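Finger pads, again

The left pad on gripper 5 gave up after 217 grabs, which beats the last one by 17. I had a spare from the Cakodville order, so of course it was the wrong thickness.

Hollis says to swap both pads at once. I swapped one, and the V closed crooked for the rest of the morning.

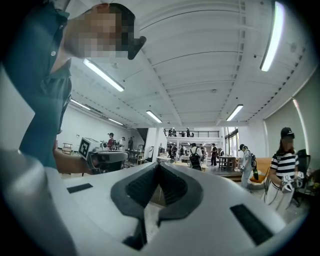
So I did both. Scrape off the old glue, press, clamp, leave it alone through lunch. I lasted until the soup. Then I redid the left one and wrote "check pads at 200" on tape, stuck to the lid of the spares box, where I'll ignore it until March.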